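How to run a hands-on demonstration for an open day: notes from the Prurkitz hall

These steps cover a humanoid demonstration in an ordinary carpeted room with visitors present. They assume the robot is already calibrated and the operator has run the task before. Ultura ran the programme in this form in November, with Padilla lending the hall.

1. Mark the floor
Tape a visitor line 2 metres from the furthest reach of the arms. Measure with the arms extended, as the reach at rest is misleading. Keep one side open for the operator, with a clear path to the stop button.

2. Choose the task
Pick something visitors already understand. Work with pale wooden pieces and furniture goes down well, and a dropped part does little harm on carpet. Avoid glass, liquids and anything with a sharp point at head height.

3. Check the hands
Look over the finger joints and pins before the doors open. Knit covers must sit clear of the hinges. Pull each cover back towards the wrist, then open and close the hand fully. A fold caught in a bracket shows up as a finger that stops short.
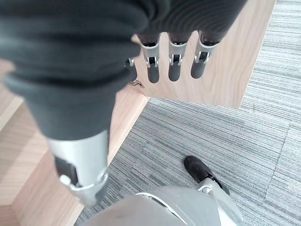 One reader wrote in to ask whether the covers could be left off altogether, and reported that theirs had worn through after 165 cycles. They can, but dust gets into the palm. Change them at the first sign of thinning.

4. Set the speed
Run at a reduced speed for the first session. Log every grasp by number. The Ultura log for the morning holds 541 entries, of which 123 were repeats after a poor first grip. Keep the repeats in the log.

5. Prepare the tabletop work
Items for the table session should lie flat and stay within reach of both hands. Route cables away from the working side and confirm that anything on castors cannot roll.

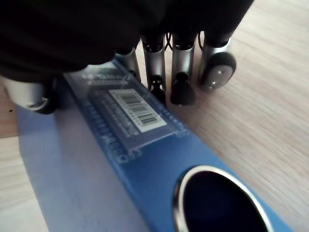 Wipe the surface between groups. Put each item back on its starting mark, and have the operator confirm the position aloud before the next run.

6. Handle slotted parts
Approach a notched board with the fingers open. Close the thumb last, at low force. Lift only when the grip reading is steady. If it drifts, lower the part, release and start again. 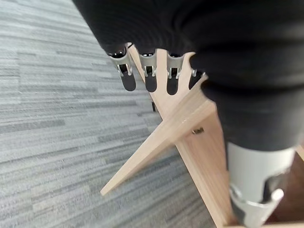 Anis disagreed with this order in a later comment, saying that closing the thumb first gave a more repeatable grip on thin boards. Both methods can be tested in a quiet half hour before opening. Record which one was used.

7. Close down
Lower the arms, cut motor power, then let visitors come forward to the line with questions. Leave the tape down until the robot is back in its stand.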